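Section 6. Folding and Sorting Small Laundry on Your Peltley Table

Now that both halves of your table are locked together, you can put it to work. Most families who write to us use it for the small things – cloths, socks, hand towels – that never seem to find their way back to the right drawer, so we will start there. Take your time with the first few pieces and the rest will go quickly.

Before you begin

Wipe the top with a barely damp cloth and let it dry. Run a fingertip along the seam between the two sections. You should feel a line but no step. If one side sits higher, go back to page 78 and adjust the legs.

CAUTION: Do not lean on the far section while reaching across. Walk around to it instead, even if it feels like a bother.

Folding a cloth

1. Put your basket at the right side of the table, with the handle where you can reach it comfortably.

2. Move socks and anything else waiting its turn toward the back, so the near section is free for folding.

3. Lay the cloth down and smooth it from the middle outward with something flat.

4. Take hold of the cloth at two corners, one on the left and one on the right, and lift that edge a little. Leave the rest resting on the table.

5. Bring the lifted edge over to meet the opposite edge, then let go and press along the fold.

6. Fold once more from side to side and set the cloth in the basket.

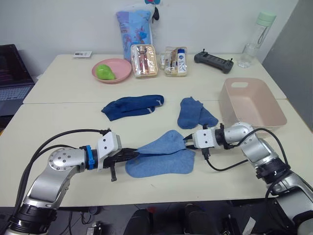 Fig. 6-2. Light blue cloth held at both corners, socks set back, basket at the right.

NOTE: Toiletries in pouches or packets can stay on the far section while you fold. Keep bottles closed, please – lotion is very hard to get out of the seam.

Pairing socks

Open out any crumpled sock before you look for its partner. Dark blues are easy to mix up in the evening, so Salma Berrada, who wrote the first edition of this guide, liked to leave hers until morning. Odd socks can wait in the basket.

For a replacement basket, ask for part 389.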